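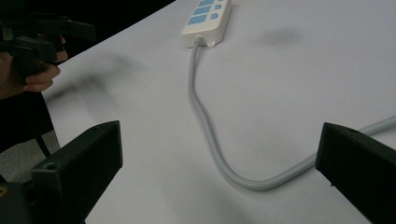
FOR IMMEDIATE RELEASE
2026-03-19

Stunduvari opens its doors in April, and yes, you get to hold the grippers

Hi, I'm Simone Rangel, and I run the teaching floor at Stunduvari. Our communications person is out on leave, so you get me this time, and I'm going to write this the way I'd tell it to you over coffee.

We're holding an open day in April at our workshop on Benavides Street. We've done small tours before, mostly for suppliers and the occasional very patient relative, but this is the first time we're letting the public come right up to the tables and work with the equipment. I've wanted to do this for ages!

Last week we ran the full demonstration for a small invited group, to see how it would go over with people who don't spend their days with us. Each session is built on hand-held grippers. You take one in each hand, you squeeze, the fingers close, and you try to do something ordinary with whatever is on the table. For our guests that meant a power strip and its cord. It sounds like nothing. Then you try to get hold of a cord that would much prefer to be somewhere else, and you find out how much your own fingers have been doing for you all these years.

The reason we care is that this is how our robots get taught. A person does the job by hand with the grippers, the cameras take it all in, and the recordings go into Fliloleo, our training program for robot arms. So when you come in and fumble with a cord for a while, you're doing a version of what my team does all day (we fumble too, we've just had more practice).
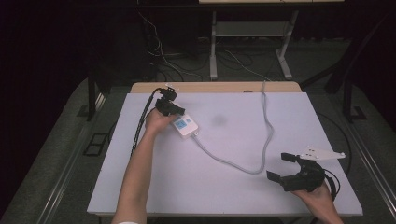
Marcus Gallagher told us afterward that he had expected to stand behind a rope and watch a machine go through its routine, and that he'd have been happy with that. What he liked better was being handed the tools and left alone to get it wrong. He also said his forearms were sore the next morning and that we should warn people. Consider this the warning, Marcus.

We got some tougher feedback too. Hacer Toprak thought the introduction ran long and that we used too many of our own words before anyone had touched anything. She was right. I've cut my talk down to 12 minutes and moved the rest to the end, for the folks who want it. Everything else on the day is tables, tools and questions.

You'll also get a look at the work we do for Pillulex, which is paying for the open day and has been a good partner to us. They came to us wanting help with small packing jobs, the kind where a light item has to go in a tray and stay flat.

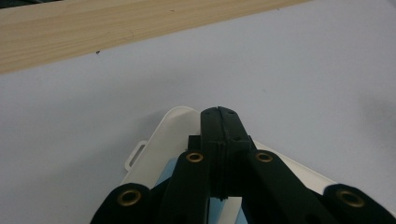 That kind of job is harder to teach than the big heavy ones, in my opinion. Thin things slide. Shallow things give you nothing to push against. We do it over and over, from different angles, and the team has now recorded 1,671 sessions for the Pillulex project alone. Thaddeus Begay keeps the log and will be at the front table if you want to hear how we sort the good ones from the bad ones - bring a snack, he loves this subject.

Now the practical stuff. There are 2 sessions, one in the morning and one in the afternoon, with room for 60 guests in each. Admission is free, but please sign up ahead of time through the front office so we can plan the tables. Kids are welcome with an adult. The grippers are made for adult hands, so younger ones will probably want to share with a grown-up. Wear sleeves you can push up, and leave the dangly bracelets at home.
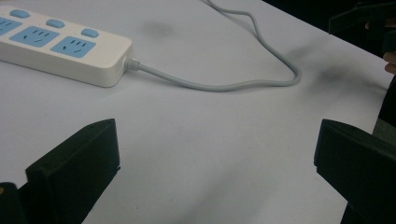

Parking is tight on our block. The lot behind the building fills early, and the bus stops right at the corner, so take the bus if you can. The workshop is all on one level and the tables can be reached from a chair. If you need anything else to make the visit work, tell the front office when you sign up and we'll sort it out.

Reporters and school groups are very welcome. If you'd like time with the team before the doors open, ask for Saskia Waaka, who is handling the press schedule and will get you a gripper of your own to try.

Media contact: Saskia Waaka, Stunduvari front office
Sign-ups: Stunduvari front office, Benavides Street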